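Section 2: Setting up your Prirnel label printer

I've been using my Prirnel for the shelf tags at our little shop in Ullcombe since January, so this is the order that works for me.

1. Plug in the printer and hold the power button until it beeps.
2. Open the lid and drop in the roll, shiny side up.
3. Close the lid until both sides click. Don't force it!
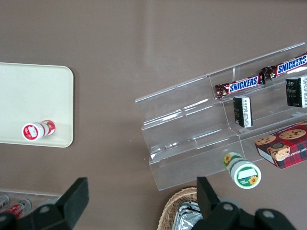 Tag size comes next, and it's worth a minute of thought before you print a whole batch. Go to Menu, then Size, and pick 2 for narrow tags or 8 for the wide ones. I like narrow for anything on a stepped clear stand — with Snickers bars up on the top shelf, a wide tag would hide half the wrapper.

4. Type the item code (I'll use 755) and press Print.
5. Let the tag feed all the way out, then tear it down and toward you.

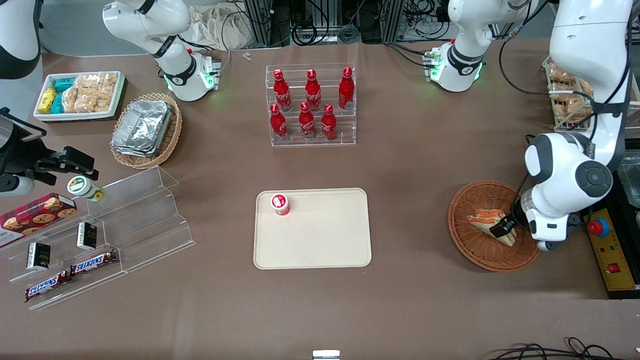 If the tag comes out blank, the roll is upside down. Flip it and go back to step 3.

Caution: keep your fingers off the print head — it gets hot on long runs.

Note: error 886 means the lid is open. Mine shows it when one side hasn't clicked.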